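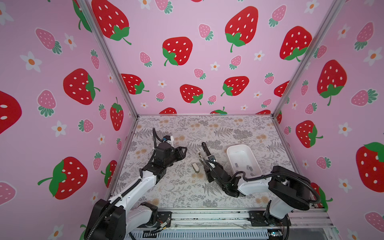
Both arms at the small target, strawberry walls up.

5th August

Finished the background comparison today. The policy was trained on 568 demos, all recorded in June against plain walls. Maksym wanted to know how much of its success came from those walls, so we papered all three sides with the strawberry print, put the fern print on the floor and changed nothing else.

We ran 100 trials on each setup. The strawberry runs were worse, mostly on the approach with the left arm. It closes too early and misses the object. Once it has a grip, the rest goes the same as before.

Farzana thinks 2 wallpapers mixed into the training set would fix most of it. I'd like to try random crops first. Logs are in the Buma folder. Still need to label the failures.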